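3.2 Dimensional drift in molded fixtures

The second source of error we examined is the slow change in size that molded polymer parts undergo after they leave the tool. Shrinkage in the first hours is well covered in the literature and is handled by most shops with a fixed allowance. The later change is smaller and receives less attention, although it falls in the period when parts are stored, shipped and first put to use.

Parts were molded at the Notenell site in a single two-cavity tool. Two grades of the same base polymer were used: an unfilled grade, referred to here as Protura, and a glass-filled grade, referred to as Dotik. A total of 1,604 parts were produced in March. Parts from the first and last shots of each run were set aside, as were any with visible flash at the parting line. From the remainder, 416 were drawn at random and split evenly between the two grades. Cavity number was recorded for every part, as earlier work by Benjelloun had shown a steady offset between cavities in tools of this type.

Each part was measured across the long axis, across the short axis and at the locating bore. Measurements were taken at a controlled room temperature after the parts had rested on the inspection plate for at least one hour. The first reading was made on the day of molding and the last after 28 days. Between readings the parts were kept in open trays, unstacked, so that the load from one part on another could be ignored.

Drift along the long axis was larger than along the short axis in both grades. The unfilled grade moved more overall, but its movement was nearly complete by day 19. The filled grade moved less and was still moving at the final reading. We attribute the difference in direction to flow during filling – the gate is at one end of the part – and the difference in timing to the restraint offered by the glass. The locating bore closed slightly in the unfilled grade. No consistent change in the bore was found in the filled grade.

Cavity offset was present from the first reading and did not change with time. It can therefore be removed by sorting at the press. Drift cannot, and must be allowed for in the drawing or waited out in storage.

The practical effect depends on how parts are located in use. Where a part is held at one end only, the full drift appears as a position error at the other. Where it is held near its center, the error is shared between the two ends. Layouts with several fixtures on one base need separate treatment, as spacing then depends on the base as well as on each fixture (Figure 4).
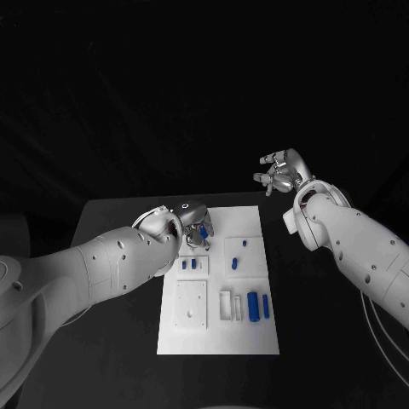 Figure 4. White fixtures and blue parts on a white rectangular board.

3.3 Effect of storage humidity

A smaller set of parts was used to test the effect of moisture. These were molded in the same run and divided between a dry cabinet and an unconditioned storeroom. Khadija Ezzat carried out the weighing, with each part weighed immediately before it was measured. Parts in the storeroom gained weight and grew slightly along both axes, which partly masked the shrinkage reported in Section 3.2. The two effects were separated by drying the storeroom parts to constant weight and measuring them again.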